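3.2 Small litter on hard floors

The second part of the study looked at what is left on a floor after the larger things have been picked up. In the households that kept a record for us, toys, shoes and clothing were dealt with first and took up most of the time people reported as tidying. Small litter was handled last, often with a hand dustpan, and was the part most likely to be put off to the next day.

We sorted small litter into three groups. Scrap covers paper, wrappers and torn packaging. Rolling items covers tubes, caps, batteries and anything else with a round side. Keepable items covers things that had fallen and were still wanted, such as pens, hair clips and coins. The groups overlap — a pen rolls, and a rolled receipt may be wanted — and where an item fit more than one we placed it by what the household did with it in the end.

Across the Treddale and Volbridge homes we logged 175 sweeping episodes. In 65 of them the pan held items from more than one group at the time it was lifted. Keepable items ended up in the pan in 44 episodes and were taken out again by hand before the pan was emptied. In 10 episodes they went into the trash and were looked for later. We did not ask about the value of these items, although several diary entries mention it.

Pan shape had some bearing on the results. The Planik pan used in the Treddale homes has a flat lip and a raised rim, and scrap stayed in it well once it was past the lip. Rolling items were less predictable. They went in easily when pushed from straight ahead but tended to run along the lip when pushed from the side. The Abella pan used in Volbridge is deeper and lost fewer rolling items, but people found it harder to see what was in it, and most of the keepable items thrown away came from those homes.

Handle length was raised more often than we expected in the March interviews. Older participants preferred a long handle because it saved bending, while others said it made the pan tip when carried. We return to this in Section 4.

Both a pan's contents and the items lying outside it matter for the sorting described above, and a pen near a pan was coded as keepable unless the diary said otherwise.

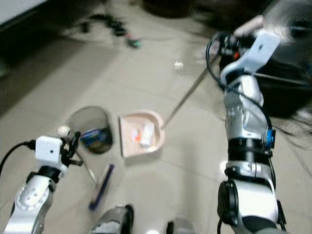 Figure 1. Small dustpan with a long thin handle, holding a white cylindrical item and an orange-and-white scrap. A dark pen or marker lies on the floor outside the pan.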